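4 Regeln für Aufnahmen mit dem Handgreifer in Wohnräumen

Gilt für alle Einsätze im Projekt Flelotum, auch für Kurztermine. Wer noch die alte Fassung vom Mai im Ordner hat: wegwerfen. Dort fehlt der Abschnitt zu Textilien komplett.

4.1 Vor dem Termin

1. Akkus laden, beide. Ladestand am Gerät ablesen, nicht in der App.
2. Speicherkarte leer? Formatieren nur im Gerät, nie am Rechner.
3. Fingerauflagen abwischen, trocken. Kein Alkohol, greift den Kleber an.
4. Gelenke durchbewegen, 2 mal ganz auf, ganz zu. Hakt was: Gerät bleibt hier, Ersatzgerät aus dem Schrank nehmen und Tausch eintragen.
5. Einwilligung der Bewohner ausdrucken. Unterschrift vor dem ersten Einschalten, nicht hinterher an der Tür.

Hinweis: Ohne Unterschrift aller Erwachsenen im Haushalt keine Aufnahme. Mündlich reicht nicht. Auch nicht wenn man sich kennt.

4.2 Vor Ort

1. Schuhe aus oder Überzieher.
2. Räume absprechen. Nur diese betreten.
3. Persönliches wegräumen lassen, und zwar von den Bewohnern selbst: Post, Medikamente, Fotos, Bildschirme aus. Wir fassen das nicht an.
4. Licht so lassen wie es ist. Keine Lampen umstellen. Vorhänge bleiben, wie die Bewohner sie haben.
5. Spiegel prüfen. Wer sich selber drin sieht, verhängt ihn oder wechselt die Seite.
6. Testlauf, kurz. Ansehen, ob die Linse sauber ist und beide Finger im Bild sind. Dann erst zählen die Durchgänge.

Vorsicht: Haustiere und kleine Kinder nicht im Raum, solange gegriffen wird. Quetschgefahr am Gestänge. Kommt jemand rein, Hand vom Griff und Pause.

4.3 Textilien

Decken, Handtücher, Kissenbezüge. Macht am meisten Ärger bei der Auswertung, deshalb bitte wirklich lesen.

1. Greifer von oben oder schräg ranführen, offen. Finger links und rechts vom Stoff.
2. Kurz stehen bleiben, bevor geschlossen wird. Der Stoff und beide Auflagen müssen zu sehen sein.
3. Eine Lage oder eine Falte greifen, nicht in den ganzen Haufen stechen.
4. Langsam schließen. Bei Grobstrick besonders, die Maschen bleiben sonst an der Auflagenkante hängen.
5. Heben, ablegen, öffnen, zurück. Erst wenn der Stoff frei ist, wegziehen.
6. Zweite Hand bleibt draußen. Nicht nachhelfen, nicht glattstreichen während der Aufnahme.

Decke auf der Tagesdecke ist der häufigste Fall und gleich der schwierigste: Muster auf Muster, weicher Untergrund. Hier die Streifendecke auf der gesteppten Tagesdecke mit Blumen, Greifer offen davor:

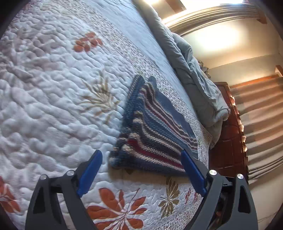 Amancay Ojeda fragt, ob ein misslungener Griff gelöscht werden soll oder drinbleibt, und ob man bei weichem Untergrund nicht lieber vorher alles glattzieht, das gehe doch viel schneller.

Zu beidem: nein. Fehlgriffe bleiben drin, werden aber markiert (Taste am Griff, einmal lang drücken). Gelöscht wird nur, wenn eine Person oder was Privates im Bild ist, dann aber der ganze Durchgang und noch vor Ort. Glattziehen nur, wenn es so auf dem Aufgabenzettel steht. Sonst Ausgangslage nehmen wie vorgefunden.

Achtung: Empfindliche Stoffe (Seide, Spitze, alles mit losen Fäden) nur nach Rückfrage. Zieht ein Faden: sofort öffnen, nicht weiterheben. Schaden melden, Formular 1202, Foto vom Stoff dazu. Nichts selber abschneiden.

4.4 Bewegung und Tempo

- Ruhig führen, keine Schlenker aus dem Handgelenk. Ruckelt das Bild, kann Iltton die Bahn nicht rechnen.
- Nicht auf dem Bett knien, um weiter ranzukommen. Seite wechseln. Matratze gibt sonst nach und alles rutscht.
- Fenster oder Lampe direkt vor der Linse möglichst meiden. Geht es nicht anders, im Protokoll unter Licht vermerken.
- Greifer nie im Bettzeug ablegen. Immer auf die Matte, Finger nach oben.
- Höchstens 51 Durchgänge pro Person und Termin. Danach wird jeder schlampig, ausserdem macht das Handgelenk nicht mit. Wechseln oder Schluss.

Hinweis: Wer Schmerzen im Daumen oder Unterarm hat, hört auf. Kein Nachholen am selben Tag.

4.5 Benennung und Protokoll

1. Jeder Durchgang bekommt Raum, Gegenstand, Untergrund. In der Reihenfolge. Also "Schlafzimmer, Decke, Tagesdecke".
2. Keine Namen, keine Adresse, auch nicht abgekürzt. Die Haushaltsnummer kommt von Telow.
3. Gegenstand schlicht benennen. "Decke" genügt, "Omas gute Decke" bitte nicht.
4. Markierte Fehlgriffe ins Protokoll übertragen, mit einem Stichwort: verrutscht, hängengeblieben, daneben.
5. Übertragung am selben Abend bis 20 Uhr. Karte danach nicht löschen, erst nach Freigabe durch Omoregie.

Vorsicht: Karten nicht per Post. Auch nicht im Auto liegen lassen.

4.6 Nach dem Termin

1. Alles zurück an seinen Platz, mit den Bewohnern zusammen durchgehen.
2. Auflagen ansehen: Fussel, Fasern, Risse. Fussel mit Klebeband runter, eingerissene Auflage tauschen, immer beide Seiten zusamen.
3. Drehpunkte an den Armen prüfen. Sitzt eine Kappe locker: nicht kleben, melden.
4. Ersatzauflagen nachtragen, wenn weniger als 4 in der Tasche sind.
5. Kopie der Einwilligung bleibt im Haushalt. Original in die Mappe, getrennt von der Karte.

Widerruf geht jederzeit, auch Wochen später. Kommt einer rein, noch am gleichen Tag an Telow weitergeben und nicht mit den Leuten diskutieren. Haushaltsnummer angeben, mehr nicht.

Weiter mit Abschnitt 5, Küche und Geschirr.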